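Rings, Crumbs and Sticky Bits: Looking After a Wooden Table

The first rule of a wooden table is that somebody will put a hot mug on it within the hour. You can buy coasters. I own 21 of them, and they live in a drawer where they are very well protected.

White rings are moisture caught in the finish. Lay a dry cotton cloth over the mark and pass a warm iron across it for a few seconds — no steam, and lift it often to look. Dark rings have got into the wood itself and need sanding, or a fruit bowl.

For everyday wiping, put 4 drops of dish soap in a bowl of warm water and wring the cloth until it complains. Wipe with the grain, then dry with a second cloth. People skip the second cloth. I have met their tables.

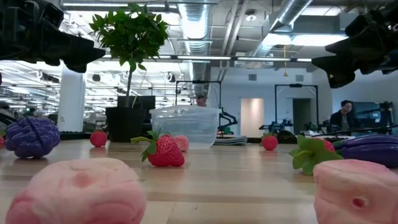 Light wood is kind to crumbs and merciless to beet juice.

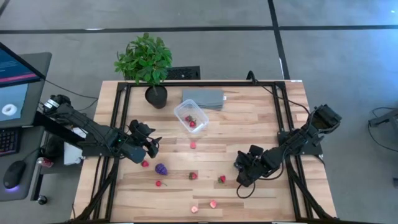 Marjatta Ruotsalainen writes that she gave up on the iron after scorching a tablecloth and now rubs white rings with plain mayonnaise, left on for an hour and wiped off before supper. It took her nearly six tries on the worst one, and the kitchen smelled like a sandwich until July.

Mayonnaise does work on some finishes, so try it on the underside first. Candle wax is easier: hold a bag of ice on it, then nudge it off with an old plastic card. Oiled tables want a thin new coat when water stops beading. Wipe off the extra after 20 minutes or you'll be wearing it on your elbows, and spread the oily rags flat outdoors to dry before you throw them out.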